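Two Arms and a T-shirt: Gallery

Skullero's pitch is that anyone can teach a robot a household job in an afternoon. You take hold of a pair of handles, the arms on the table copy you, and the recording goes off to be turned into something the machine can do alone. I have heard versions of this for years and bought none of them, so when Kha Bạch offered me a chair at the handles in November I took it, mostly in order to complain with some authority.

The job was folding a T-shirt. It is always folding a T-shirt. I suspect the reason is that it photographs well and everybody believes they know how it goes. Try it some time with two fingers on each hand and no feeling in any of them.

Bạch wanted 89 recordings for the set. I did 20 before my shoulders gave up, and I would call perhaps a handful of mine fit for teaching anyone anything. Bạch was more generous and kept most of them, and that bothers me a little. If the machine learns from what people do, and what people do is fumble at a hem and let go and come back for it, then somewhere down the line there is a fumble being learned too. The answer I got was that the recovery is useful. Maybe. It was also the answer I got from the Pellura crew last year, and their demo still stalled on a sleeve.

A few things I will grant. The lag is much smaller than I expected, and after ten minutes I had stopped thinking about the handles. Sideways movement is easy. Depth is the hard part - you think you are over the cloth and you are a thumb's width behind it, pinching nothing. Bạch watches the wrist views for this and hardly looks at the table at all. I never got the knack of it and kept leaning over to look for myself.

The software is Dronbridge, and it does its work without fuss apart from a habit of asking whether you are sure every time you throw away a take. I was sure.

What I did not see was the part everyone wants to see, the arms doing it by themselves with the handles hung up. "Next visit," said Bạch. I have a note of that from the last visit as well. Until then, what is on show is a person folding a shirt in a slow and expensive way, and I think the captions on these projects should say so more often.

Photos from the session, in no special order. Click through for the larger sizes. Comments are open, and if you have run one of these rigs at home I would like to hear how many takes it needed before it was any use to you.
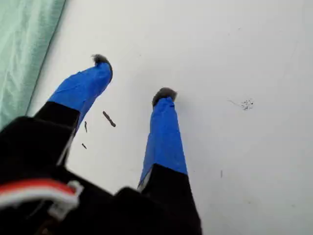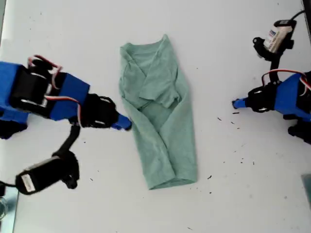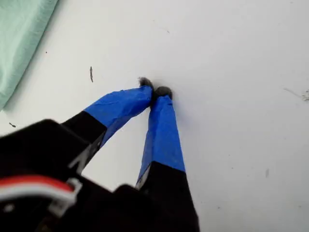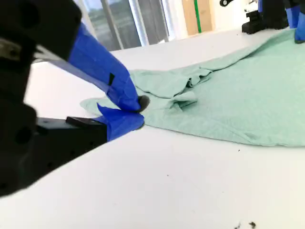 Blue fingers, green cloth, white table. In the second photo the shirt is folded into a narrow rectangle between the two arms; in the last one a gripper has hold of a corner.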